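Clubs & Comps | Student Robotics
By Leanne Mapplebeck, June
Last updated Wednesday

I caught the Damaveck team after school, halfway through a packet of chips and an argument about paper. Their gripper has to fold a sheet lengthwise, and they get seven minutes at the comp to do it.

"We started with cardboard and that was way too easy," says Pacheco, the team captain. "Paper just slides off on you."
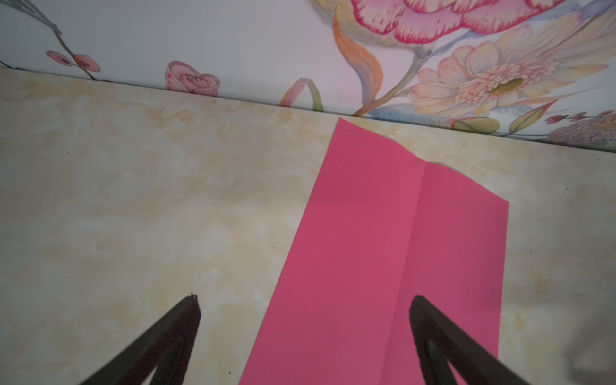 He reckons they've had 100 goes at it this term — Dadel, who keeps the logbook, says 33. I'm backing the logbook!

"The crease is my favourite bit," Dadel told me. "I could muck around with finger angles all night."

They're up against 15 other schools, and Pacheco still wants to rewrite the approach code before then. Dadel would like him to leave it alone.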